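Stastside user group, minutes of the December 22, 2019 meeting

Present: Hammad Paracha, Sunee Ratanaporn, Babatunde Nwosu, Jawad Yousafzai, and me (Asif Gondal, typing as fast as I can, so forgive the spelling). September minutes approved with one fix: I had Jawad down as absent and he was sitting next to me the whole time. Sorry, Jawad!

1. Flevance simulator package

This took up most of the evening. We're two weeks into the trial and Sunee has been putting it through block picking, the same kind of job we'd want our real arm to do. She gave us a tour of the wrist view, and I have to say I liked it more than I thought I would. You get shadows under the blocks, grain on the tabletop, the lot. Hammad thinks the grain is a bit heavy and wants to know if there's a setting for it. Sunee will look. 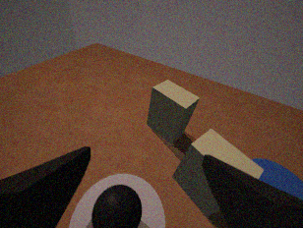 Flevance, simulated wrist view: two blocks between the gripper fingers, blue object at right.

Babatunde's worry was crowding. With the nearer block sitting that close to the right finger, he'd like to see how the package deals with contact before we even talk about a grasp. He also pointed out that the blue thing is mostly hidden from this angle, and asked whether we can add a second, fixed view from the side. Sunee says the menu has an option for it but she hasn't tried it yet. I said I'd rather see the tight layouts now than find out after we've paid.

Which brings us to money. The license is $1,890 for the year, with 5 seats. Jawad thinks that's steep for a group our size, and he'd like us to look at Wuvus too before signing anything. Hammad has used Wuvus and found the setup painful (his word was a lot ruder). We went back and forth on this for 20 minutes and I stopped writing most of it down.

Agreed: no purchase yet. Sunee to run the side view and some closer layouts. Jawad to get a written quote from Wuvus. Babatunde to email Flevance about contact settings.

2. Shared drive

Still a mess. Please put your trial runs in the folder with your own name on it. I'll move the strays this week.

3. Any other business

Hammad has the spare key. Next meeting date to go out by email once Sunee knows her travel plans.

A.G.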